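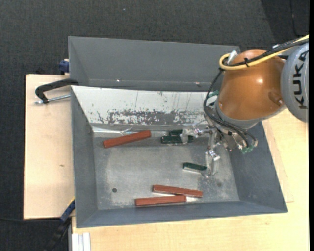
Enetti Godimano Block Bin, large, grey
My rating: 4 out of 5

I have bought a lot of things to keep blocks in. Canvas cubes that sagged, a plastic tub that split down one corner, a very pretty basket that shed little bits of itself all over the carpet and into my socks. So when I say I've been living with the Enetti bin since August and I still like it, please understand that's pretty high praise from me!

Quick background. We build a lot at our house. Towers, barns, long low walls that the toy animals are supposed to stay behind and never do. The blocks are from Torvik, the long reddish-brown ones and the shorter dark green ones, and they came in a cardboard box that lasted exactly one weekend. After that they lived wherever they happened to land. I wanted something open, something big enough to get both hands into, and something I wouldn't have to replace in a year. A lid was never on my list (lids in this house get used as sleds).

I'd looked at the Prenden one first. It had 569 reviews and nearly all of them were glowing, but the sides are straight up and down, and I've had straight-sided tubs before. The last few blocks end up flat against the corners and you're in there scraping around with your fingernails. The Godimano has sloping sides that narrow down to a flat floor, and that's really what sold me. There were only 4 reviews for it and one of those was about the delivery guy, so I was going in kind of blind.

Let me start with the shape, because I think it's the best thing about the bin. You dump the blocks in and they slide down the slopes and settle on the floor of the thing, spread out enough that you can see what you've got. When it's nearly empty, it's still easy to use. You can look in and go, okay, there's a couple of long ones near the front, there's a green one toward the back, and just grab them. With a deep tub I was always tipping the whole lot out to find one green block, and then of course everything stayed tipped out until bedtime.

The wide slope along the back is especially good for this. It's the white one. I wasn't sure about having a white panel in an otherwise grey bin when it arrived, it looked a bit like they'd run out of grey, but I've come around. The dark green blocks are pretty hard to spot against dark things (ask me about the charcoal carpet) and having something pale in there helps a lot.

Now the bad part of that same panel, and it's where the missing star went. The white finish does not hold up. Mine started with a few thin scratches near the top, which I expected and didn't mind one bit. It's a block bin, blocks go in it! But the lower part, where everything lands and slides, has worn right through in a band, with patches of grey coming through and the white flaking around them. It happened faster than I would've liked. If you're picturing the clean, snowy panel in the catalog, enjoy it while you have it.

I wrote to Enetti about the flaking. They got back to me on a Tuesday, very politely, and told me surface wear was normal with regular use. Sure, but flaking and scratching are two different things in my book, and when bits of finish come away I'd like to know what I'm sweeping up. They didn't answer that part, and I've asked again. If you have a little one who still puts everything in their mouth, I would hold off on this bin until they give a straight answer. Mine are past that stage and I still wipe it out more often than I'd planned to.

The floor of the bin has scuffed up too, but somehow that doesn't bother me. It's bare metal, it's shiny in places and dull in others, and it looks like the bottom of a baking pan that's been in the family a while. The far wall has stayed nice and smooth. So have the side walls, pretty much. The left one is a plain matte blue-grey and I sort of wish they'd done the entire inside like that and skipped the white altogether, even with what I said about spotting the green ones. You can't have everything.

About noise. Oh boy. It's a metal bin and you are dropping blocks into it. The first time somebody emptied a whole armload in there I thought a shelf had come down. You do get used to it, and I'll admit there's something satisfying about the clang at the end of the day because it means the floor is getting cleared, but if you live above somebody, or you have a baby napping in the next room, think about it. I tried a folded dish towel in the bottom for a while. It worked great for the noise and terribly for everything else, as it bunched up under the blocks and somebody kept taking it out to be a cape.

It's also a big thing. I want to be clear about that because I didn't really take in the measurements and then I stood in the hallway holding it and laughing. We ended up keeping it on the table, which is a light wood one, and that's worked out better than the floor did anyway. Standing up to look down into it is much nicer than kneeling. I did check the underside before I set it down, since I've ruined a tabletop before with a planter, and so far I haven't found any marks I can blame on it. I lift it to move it. I would not drag it.

The table arrangement also changed how the blocks get used, which I hadn't thought about. On the floor, the bin was just where things went at the end. Up on the table it's become part of the game. Somebody sorts the red from the green, somebody else mixes them up again, and there's a whole complicated game about lining up the long ones that I've had explained to me twice and still can't follow. I've caught myself doing it too, with a coffee going cold next to me. Two long ones leaned together, a green one across. It's very soothing!

Price. I paid 389 for mine, on sale, and I know, I know. That's a ridiculous amount for somewhere to put blocks, and I had saved up store credit from returning a rug or I'd never have done it. I've since seen it listed at 658 and at that price my answer is a flat no. There's nothing about it worth that kind of money with a finish that wears like this one does. If you catch it on sale and you've already burned through three or four cheaper bins like I had, then it starts making some sense. It doesn't make a lot of sense. But some.

A few other little things, in no order:

The blocks themselves are great, by the way, and I might do them their own review. The difference in length between the red-brown ones and the green ones is enough that you can sort them by feel. I'd like a third size, something stubby. I'd also like a few more of the green, because those are always the ones that go missing. The sofa has a few, I'm sure of it.

Cleaning it is easy. Damp cloth, dry it off, done. Dust and crumbs and whatever else do collect down along the seam where the white panel meets the floor, and you'll want to run a finger or the corner of the cloth along there. I find all sorts in that seam. It's the one spot where the sloped design works against you, everything light and crinkly slides down and parks itself.

There are no handles, or nothing I'd call handles. I move it by grabbing under the sides and hugging it, and it's awkward. If you're hoping to carry it from room to room every day, I'd look for something smaller.

Assembly was nothing. It comes in one piece, so you take it out of the box and that's your afternoon's work over. The box was enormous and we got a good week of fort out of it, which I'm choosing to count toward the price.

Would I buy it again? At the sale price, yes, with a little grumbling. I like how open it is, I like being able to see the blocks without digging, and there's no sign of it bending or splitting, which after that plastic tub is all I really wanted. The flaking is a real flaw and I've knocked off a star for it. I went back and forth on making it two, and if I'd paid full price it would've been two without any arguing.

If you've got the smaller Godimano, I'd love to know whether the white panel wears the same way on that one. The listing says it's the same finish, but I've only seen the large, and I'm thinking about the small one for the train tracks. I'll update this if Enetti writes back.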